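Navorer adds seven-night river and vineyard journey from Mernholm for next season

27 December 2019

Small-group tour operator Navorer has opened bookings for a new escorted journey through the wine villages between Mernholm and Jakville. 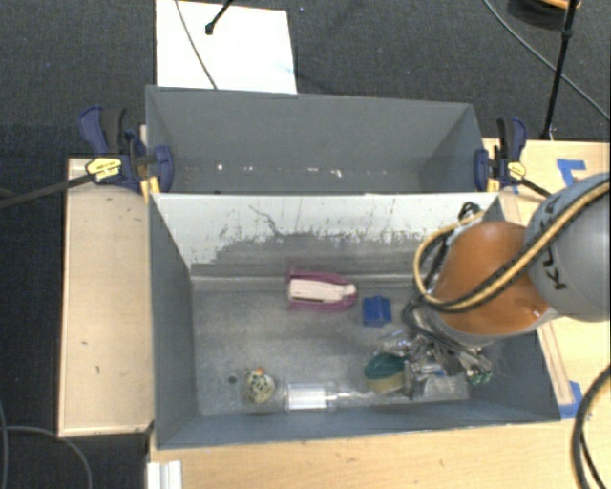
According to one guest on the trial departure in September, the pace was the best part, with two nights in most places and time to sit down for lunch. Other comments from the trial led to changes in the route, including a later start on the day of the abbey visit and a shorter coach transfer on the way to Jakville.

The journey lasts seven nights and is limited to 16 guests on each departure. Navorer will run 19 departures over the season, and all of them are led by a tour manager who stays with the group from arrival to the final morning.

Guests arrive at Mernholm station and are taken by private transfer to a hotel in the old town. The first evening is free apart from a welcome drink in the hotel garden. The next day begins with a guided walk along the town walls and through the covered market, followed by an afternoon cruise on the river.

From Mernholm the group travels upstream by road to the abbey at Org, where a private visit to the cloister and the kitchen gardens has been arranged before the site opens to the public. Lunch is at an inn beside the lock. Two family-run wineries on the slopes above Org will receive the group over the following day — one makes only white wine, the other is best known for a light red served cool. Both visits include a cellar tour and tasting. Guests who prefer not to taste can join a level walk along the towpath.

The last part of the trip is spent in Jakville. The programme there includes the castle, the botanical garden and a cookery demonstration, with dinner afterwards at a restaurant in the mill quarter. One full day has been left without fixed plans. The tour manager can book bicycles, a boat to the lower villages or a table for lunch.

The price includes hotel accommodation with breakfast, four dinners, three lunches, all visits and tastings named in the programme, and transfers during the tour. Rail travel to Mernholm and from Jakville is not included but can be added when booking. A small number of single rooms is held on each departure without a supplement.

Walking on the tour is mostly on paved streets and garden paths. The castle at Jakville has 72 steps to the upper terrace and no lift — guests may wait in the courtyard café if they wish.

A deposit is payable on booking, with the balance due eight weeks before departure. Full dates, prices and the day-by-day programme are in the new Navorer brochure, which can be ordered by post or collected from the Navorer office in Mernholm.

Ends

Notes to editors

Navorer arranges escorted river, garden and wine journeys for small groups. Requests for press places on the spring departures should be sent to the Navorer press office.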